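Simulation validation checklist: drawer task, two-arm cell
Method: scripted-seed rollouts with policy replay
Project: Pollent
Filled in by: Linnea Ljungberg
Second reader: Ásdís Bech
Status: open, two items outstanding

Purpose of this checklist

We use it before any batch of simulated rollouts goes into the Pollent results table. It covers the scene, the robot models, the contact settings, the success check and the logs. It does not cover training. Training runs have their own sheet, and the checkpoint used here had already passed that one.

The claim being checked is narrow. Brirach is our method for choosing which simulated rollouts to keep when the simulator and the policy disagree about contact. We say that a policy tuned on the kept rollouts works the drawer more reliably than one tuned on a random draw of the same size. The checklist can't prove that. It can tell us whether the rollouts behind the claim were made under the settings we wrote down.

Mark each item Pass, Fail, or Hold. Hold means someone has to look at it again before the batch is used. Put a comment beside anything that isn't a plain Pass.

Section A. Scene and fixtures

A1. Table, walls and post load at the revision named in the config. Pass.

A2. Front bracket present and collision enabled. Pass. It was visual only in the October build, and an arm could travel straight through it without raising an error. Any old rollouts with a low wrist path near the front edge should be left out of comparisons.

A3. Cabinet placed on the left side of the table, drawer side facing right. Pass.

A4. Cabinet pose varies between episodes within the range in the config. Pass. I compared the logged poses against the config file and none were outside it.

A5. No leftover objects from the sorting task on the tabletop. Pass.

A6. Cable geometry excluded from collision. Pass. It is there for the look of the rendered view and has no effect on the physics.

Section B. Robot models

B1. Joint limits match the vendor file for both arms. Pass.

B2. Base positions match the cell drawing. Pass. The drawing is in millimetres and the scene file is in metres. Please check the conversion if you edit either one.

B3. Left arm drives the task, right arm holds its parking pose. Pass. The right arm is kept in the scene so the policy sees the same view it would get in a two-arm task. Its actions are masked. We did try removing it, and the policy got worse, presumably from never having been trained without it. 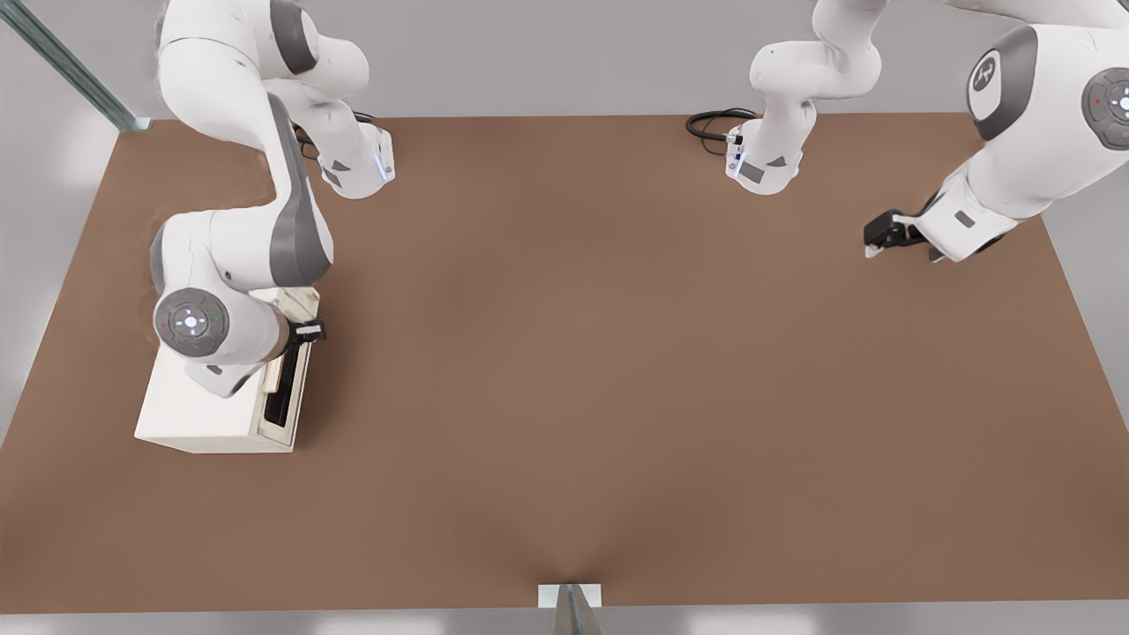 The mask is applied after the policy output and before the controller. That order matters when reading the logs, as the raw actions for the right arm are still recorded and they are not zero. Use the column ending in "sent" for anything to do with motion. Two of us have made plots from the wrong column already.

B4. Gripper fingers use the updated collision shape. Pass.

B5. Gripper force limit set the same in every episode. Hold. The value is right in the config but a default in the loader can override it if the episode is resumed after a pause. I found three resumed episodes. They need to be rerun or dropped.

Section C. Contact and physics settings

C1. Time step as stated in the methods section. Pass.

C2. Solver iterations as stated. Pass.

C3. Drawer friction drawn fresh for each episode. Pass.

C4. Drawer slide has end stops in both directions. Pass. Before the stops went in, a hard pull could take the drawer right off its slide and the success check would count it as open. This is the main reason the first Brirach numbers were too good. Those numbers have been taken out of the draft.

C5. Finger and drawer contact is stable for the whole grasp. Pass with comment. There is still some chatter in the contact force when the fingers meet the drawer at an angle. It settles within a few steps. The Brirach score uses a smoothed force, so I don't expect it to change which rollouts are kept, but I'd like someone to run the unsmoothed version once to be sure.

C6. Penetration depth below the limit. Pass. Episodes over the limit are flagged and left out before scoring.

C7. Reaching past the cabinet face does not cause the wrist to clip the cabinet top. Pass. This one was checked by eye as well as in the logs. The wrist gets close when the cabinet is turned toward the front of the table, and I paid extra attention to those poses.
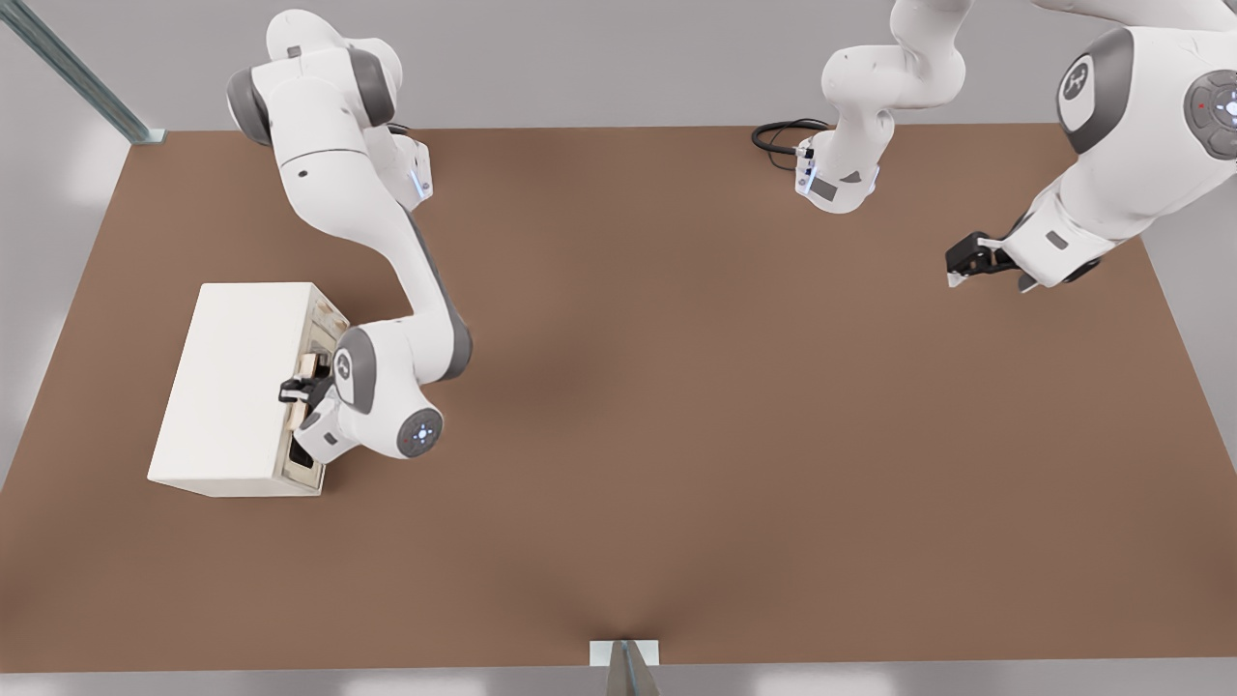 Section D. Success check

D1. Success is measured from drawer travel and not from gripper position. Pass. The old check used gripper position, and an arm that slipped off and kept moving would score a success.

D2. Drawer has to stay past the threshold for the full hold time. Pass.

D3. Same threshold used for Brirach and for the random draw. Pass. I read this from both config files, as the summary sheet had been typed in by hand.

D4. Failures are sorted by cause. Hold. The sorting script puts every timeout under "no grasp", including episodes where the fingers were on the drawer and simply ran out of time. We need a separate label for those. It doesn't change the success rate but it does change what we say about why the policy fails.

D5. Labels spot checked against replays. Pass. I watched 200 replays. In nearly all of them I agreed with the script on success or failure. The few I didn't agree with were borderline on the hold time, and they were split between the two conditions.

Section E. Data and logs

E1. Episode count in the log matches the count in the table. Pass, after correction. The batch has 699 episodes. After the exclusions in C6 and the usual filters, 431 are left for scoring. The draft table gave the larger number as the scored set, and that has been fixed.

E2. Seeds recorded for every episode. Pass.

E3. The random draw comes from the same filtered pool as the Brirach selection. Pass. Earlier it was drawn before filtering, so it could include episodes with bad contact. That gave our method an unfair advantage. It has been redrawn.

E4. Replaying a seed gives the same result. Pass on the Skolton machine. Hold if you plan to use any other machine. Small differences in contact show up after the first touch and grow from there. For now all the numbers in the paper come from Skolton only, and the text should say so.

E5. Held-out drawer poses don't appear in the tuning set. Pass.

E6. Rendered frames and state logs line up in time. Pass. There was an offset of one step in the previous exporter. If you are reusing older frames, export them again.

Section F. Result as it stands

With the corrected pool and the corrected random draw, the Brirach policy still does better on the held-out poses. The gap is smaller than in the first draft. Most of the gain comes from cabinet poses where the gripper has to approach at an angle, and there is very little difference when the drawer faces the arm squarely. I think that fits with how the method works. It keeps rollouts where the contact force disagrees with what the policy expected, and those are mostly the angled ones.

I would not claim more than that yet. We have one kind of cabinet and one kind of drawer. The Baldursdóttir drawer set has different slide lengths and would be a fair next test, but the models need their end stops added first (see C4).

Section G. Before sign-off

G1. Rerun or drop the resumed episodes from B5. If dropped, change the count in E1 and redo the selection.

G2. Add the timeout label from D4 and regenerate the failure table.

G3. Run the unsmoothed force check from C5 once. No need to repeat it for later batches unless the finger shapes change.

G4. Put the Skolton note into the methods section.

G5. Save the final config next to the results and lock the folder. I'd like this done by Friday so the figures can be made from a fixed set.

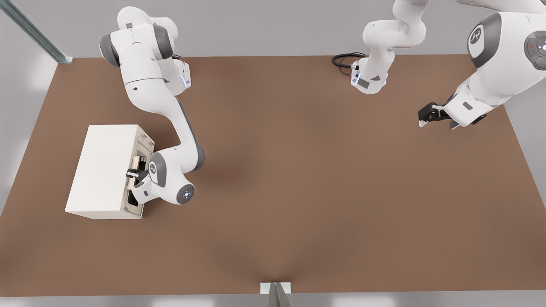
Ásdís Bech: I've been through A to E and agree with the marks except for C5. I'd make that a Hold. If the chatter is mostly in the angled approaches, and the gain is also mostly in the angled approaches, then we can't wave it through on the grounds that it settles quickly. The smoothed score might be picking up some of it. Please run the unsmoothed version before the selection is redone, otherwise we could end up doing the selection twice.

On B5, I'd rerun the episodes with the same seeds. Dropping them is quicker but we'd have to explain the gap in the seed list later. D3 is fine. Could the summary sheet be generated from the config from now on?

Linnea Ljungberg: Agreed on C5. Changed to Hold, and G3 now comes before G1, so that makes three items outstanding. I'll rerun the B5 episodes on Skolton with the original seeds. The summary sheet script is half written and I'll attach it to this checklist when it works.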